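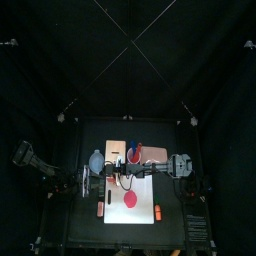 Bench rules for the two-arm cells: reset, speed and who may reach in

ikneath
I'm redrafting the bench rules for our two-arm cells and would like to hear what other labs do. The current sheet came over from Kirton and was written for a single arm behind a door. Draft so far:

1. One named operator per session, and that person holds the stop.
2. Both arms parked and paused before a hand goes over the table.
3. Objects go back to their start positions from the printed card, never from memory.
4. Anything with liquid in it has its cap on while the arms are live.
5. Speed limit stays on for the first 5 episodes after any change of gripper fingers.

Rule 2 is the one people argue about. Paused or powered down?

Dalia El Khatib
Powered down is too much. If you cut power for every reset the arms sag, you home them again and people start skipping the rule by lunchtime. We use paused plus a hand on the stop. Written into our sheet since July, no complaints.

zwahlen_e
I disagree with Dalia. A pause in software is a request to software. Ours resumed once when someone restarted the logging script on the other machine. Nobody was hurt but the arm went straight for its last target. If a hand goes in, drive power comes off. Fit a bracket so the arms can't sag.

Dalia El Khatib
Then your pause was wired wrong. It should latch and need a button at the bench to clear.

zwahlen_e
It should, yes. How many people reading this have checked that theirs does?

mounir_aa
We checked ours after reading this. It does not latch. So for now we are with Edeltraud.

Can I raise contact as well? The draft says nothing on fingertips touching things.
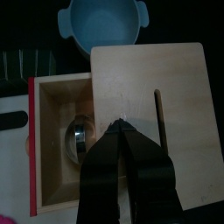

Our rule is that a closed gripper may come down on a board or a box lid only at the slow setting, and the operator has to call it out beforehand. We had 999 episodes on one set of fingers at Puvau before we looked at the tips properly, and one was bent. Now they get looked at every morning and the result goes in the log, even when it is "no change".

ikneath
Good, I'll add that as 6. What do you do about scuffs on the wooden parts?

mounir_aa
Leave them unless there is a splinter or a raised edge. Sand it, write it down, carry on. Swapping the part changes the data more than a mark does.

siham
Not sure about that last bit. A mark is something a model can learn from. At Shawky we replace wooden parts on a schedule and photograph the new ones. Almost 4,000 episodes in and it has cost us very little.

mounir_aa
Depends what the data is for. I'd put it in a separate sheet from the safety rules anyway.

siham
Agreed on the separate sheet.

ikneath
Revised 2: "Drive power off before a hand goes over the table, unless the cell has a latching pause tested that month and signed for." Dalia, could you live with that?

Dalia El Khatib
Yes, if "tested" means with the logging script restarted. Otherwise it proves nothing.

zwahlen_e
Fine by me. I'd still fit the bracket.

ikneath
Will add both. Does anyone have the wording Lultier use for visitors? Ours just says "stand back".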